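Working diary, guest services review, late morning.

The question put to me again today was whether the machines are ready for guest rooms. I attended with Hạnh Mai and Gangadharan D'Souza, who wished to see garment handling before any further discussion of the Dranix proposal. Floors and windows I consider settled. Clothing is another matter — a jacket has no fixed shape, and a room attendant learns to manage one by feel.

Mr. D'Souza holds that speed will decide the matter. I do not agree. Our attendants have 11 minutes for a stayover room, and I would gladly give a machine twice that if it left a guest's belongings in good order. Ms. Mai asked who would be answerable for a torn lining. I had no reply for her and have noted the question for Husora.

Bedroom and window side, denim jacket:
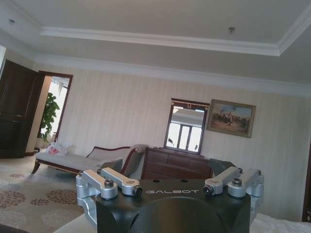
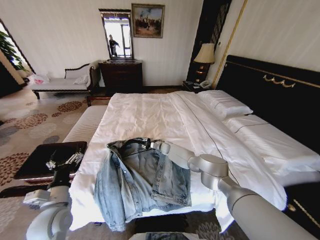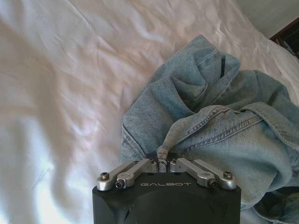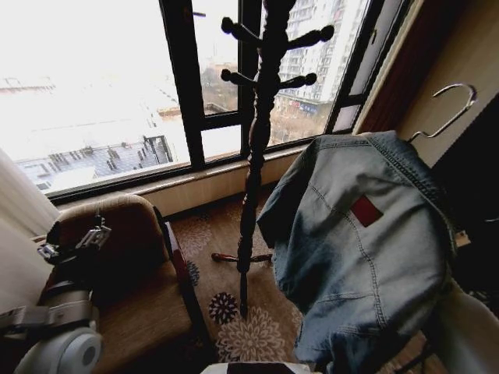 My own position remains that laying out and hanging should stay with the attendants for the present season. I shall recommend three further sessions before May, with heavier coats and at least one dressing gown. Khôi Bạch is to send the revised linen budget by four o'clock, and I must still answer Xuân Quách regarding the laundry chute.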